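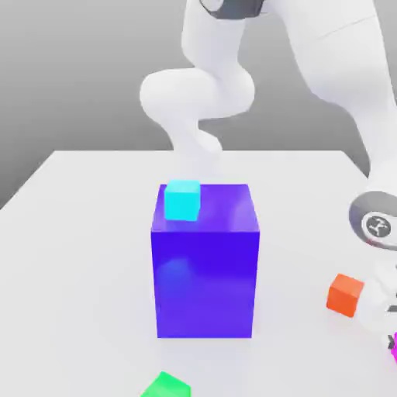
青紫色の大きな箱と、その上に載った水色の小さな立方体(CG)

ホーム 連載 インタビュー 技術資料 バックナンバー お問い合わせ

石積み擁壁の排水をどう設計するか シリル・クラブツリー氏に聞く

2020年5月9日

エデール谷の空石積み擁壁は、大半が農道の下側に築かれている。高さは3メートル前後のものが多く、モルタルは使わない。設計と補修に長く携わってきたシリル・クラブツリー(Cyril Crabtree)氏に、背面排水の考え方を聞いた。

氏が最初に挙げたのは、裏込め材の粒度である。「空石積みは目地から水が抜けるので排水を考えなくてよい、と言われることがあります。目地が開いているのは表面の話で、裏込めに細粒分が入れば水は壁の背後に溜まります。壁面が乾いて見えても、背面の水位が天端近くにあることは珍しくありません」

ウルビーの擁壁では、この点が問題になった。延長120メートルの区間で、下から3分の1の高さに前面へのはらみ出しが生じていた。解体して調べたところ、裏込めには地山の粘性土がそのまま使われていた。石の噛み合わせには目立った欠陥がなかったという。

「控えの長さも足りていましたし、つなぎ石も入っていた。積んだ職人の腕は確かです。裏込めだけが別の人の仕事だったのではないかと思います。記録がないので推測ですが」

補修では裏込めを単粒度の砕石に替え、地山との境に不織布を敷いた。不織布の採用には異論もある。目詰まりを起こせば、それ自体が止水層として働くためだ。氏もこの指摘を認めたうえで、次のように述べた。

「粘性土に直接当てる場合は、私も薄い砂層を挟みます。ウルビーでは砂の厚さを決めるのに時間がかかりました。現場の掘削面に凹凸があり、図面どおりの厚さを確保すると砕石の幅が狭くなる。結局、砕石の幅を優先しました。今でも最善だったとは言い切れません」

壁の基部には有孔管を通した。管の勾配は4パーセント。流末は既存の側溝に接続し、途中に点検用の桝を設けている。管の材質については特にこだわらないが、孔の向きは施工時に必ず自分で確かめるとのことだった。

「孔を下に向けるか上に向けるかで、管底に水が残る深さが変わります。仕様書に書いても、現場では管が転がります。埋め戻す前に見るしかない」

観測の方法についても尋ねた。氏は壁の背後に簡易な水位観測孔を設け、降雨の後に手で測っている。自動記録計は、メンスカの擁壁で一度使ったきりだという。

「メンスカでは3000回分の記録が取れました。ただ、読み返して役に立ったのは7月の大雨の前後だけです。水位の上がり始めと下がり終わりの時刻が分かれば、裏込めの透水性はおおよそ見当がつきます。平常時の値を細かく取っても、判断は変わりませんでした」

擁壁の勾配は排水と切り離して決めるべきか、という問いには否定的だった。背面の水圧を見込まない計算で勾配を立て気味にし、後から排水が不十分と分かる例が多い。氏はまず水位が半分まで上がった状態で滑動と転倒を照査し、その結果から勾配を決める。排水が完全に働く前提の計算は参考値として併記するにとどめる。

ツァウグ(Zaugg)の現場では、この手順が発注者の意向と合わなかった。勾配を緩くすると農道の幅が削られるためである。協議の結果、壁の下段だけ控えを長くし、勾配は当初案に近い値で収めた。

「石の量は増えました。費用も増えています。道の幅を残すための費用ですから、排水工の費目に入れられるのは困ると言ったのですが、精算書ではそうなっていました」

植生の扱いには、はっきりした基準を持たない。目地の草は抜かず、幹が木化したものは根元で切る。根を引き抜くと間詰め石が動くからだ。天端の樹木は個別に判断するという。

現在はエデール上流の崩壊箇所の調査を進めている。湧水が壁の中ほどの高さから出ており、基部の有孔管だけでは処理できない。横方向の排水層を中段に入れる案を検討中だが、石積みの連続性をどう保つかが決まっていない。「試掘をもう一か所入れてから考えます」と氏は話した。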